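4.2 What the guidance asks for and what it gets

The protocols we reviewed agree on one point: a manipulation result should come with a description of the setup good enough for someone else to rebuild it. They differ on how good is good enough. The Tritano checklist asks for a list of objects, the arm, the gripper and "relevant environmental conditions." The Gresow guidelines add a required photograph of the workspace and a statement of how objects were reset between trials. The Imrie draft, which is the longest of the three, goes further and asks for a written rule that says when a trial counts as a success and who decides.

We are not convinced that any of these does what its authors claim for it. The usual argument is that disclosure leads to comparability. If two groups both report the arm, the objects and the reset procedure, the argument goes, their success rates can be set side by side. We found little to support this. A form can be filled in completely and still leave out whatever made the task easy. The word "relevant" in the Tritano checklist carries most of the load, and it is left to the authors of the study to say what it means. They are the people with the least reason to look for trouble.

MacRitchie and Lūse have defended the open wording on the grounds that a stricter form would never be used. They may be right about that. It is still a weak defense of a document that calls itself a standard, and it does not explain why journals should accept a completed checklist in place of evidence. A reviewer who sees every box ticked will tend to move on. We have done so ourselves.

4.3 Household settings

The problem is sharpest for work done in furnished rooms. Laboratory benches vary, but they vary within limits that most readers can guess at. Furnished rooms do not. Light comes in from windows, surfaces are whatever was at hand, and the furniture sets limits on where an arm can go. Figure 3 shows a coffee-making setup of the kind now common in the home manipulation literature.
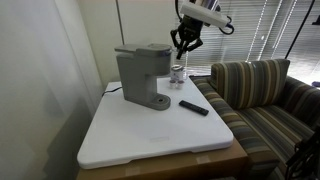 Figure 3. Workspace for a coffee-making task, with the gripper above the machine.

Existing rules treat the support surface as a detail. The Gresow guidelines have a field for "table height" and nothing else under that heading. A group could enter a height for the arrangement in Figure 3 and satisfy the field, although the white board under the coffee maker rests on a cardboard box. Cardboard can give when something presses down on it, and a task that involves closing a lid or seating a pod may well involve pressing down. Whether it matters in a given case is an open question. Our complaint is that the form provides no place to raise it. The same goes for the surface finish. A smooth, slightly glossy white board under a bright window is a different problem for a vision system than a dull one, and "white table" covers both.

Lighting fares no better. The Tritano checklist offers a choice between "natural," "artificial" and "mixed." We asked three of the contributors to this review, Nisbet, Ogilvie and MacAulay, to apply those terms to the same set of workspace photographs without talking to each other. They disagreed often enough that we stopped treating the field as data. A window with the blinds closed and light still coming through was the usual cause. Nisbet called such rooms natural, Ogilvie called them mixed, and MacAulay asked whether he could leave the field blank. The checklist does not say.

Object lists raise a separate difficulty. Every protocol asks authors to name the objects the robot handles. None asks for the objects it does not handle, though a remote control lying near the coffee maker's base may be a distractor placed on purpose or something left over from another task, and the two cases call for different readings of the result. The Imrie draft comes closest, with a line for "other items present," but marks it optional. In our experience optional lines stay empty.

4.4 The 50-trial rule

The Judton recommendation sets a minimum of 50 trials per task and condition. It has been widely welcomed, and it is better than having no minimum. It also invites a kind of false comfort. Fifty trials run one after another in the same room, with the same cup and the same operator putting things back in the same places, tell the reader a good deal about that room and very little about kitchens in general. Raising the number to 2,000 would shrink the error bars and leave the difficulty where it was.

What would help is variation that someone other than the authors has specified. The recommendation mentions this in a single sentence and sets no requirement. We understand why. Specifying variation is hard and expensive, and small groups would struggle to comply. But a rule that asks only for what is cheap should be described that way, and the language around this one ("ensures robust evaluation") is stronger than its contents can support.

There is also the matter of what happens between trials. Under the present wording, a group may discard any trial in which "the setup was disturbed." No limit is set and no count has to be given. A coffee maker that shifts on its surface during a failed grasp has arguably disturbed the setup. So a failure can be removed from the record by the damage it causes. We raised this with the drafting group in July and were told that authors could be trusted to use the clause sensibly. Perhaps they can. A reader has no means of checking.

4.5 What we would keep

We would keep the photograph. It is the cheapest item in any of the protocols and in our view the most useful, mainly because it records things that nobody thought to write down. We would ask for 2 views, one of them wide enough to take in what the work surface stands on and where the nearest window is, both taken on the day of the trials and before the first one is run.

We would also keep the Imrie rule on success criteria, with the added condition that it be written and dated before testing starts. Discarded trials should be reported by number and reason. The remaining fields could be dropped until someone shows that they change how a result is read.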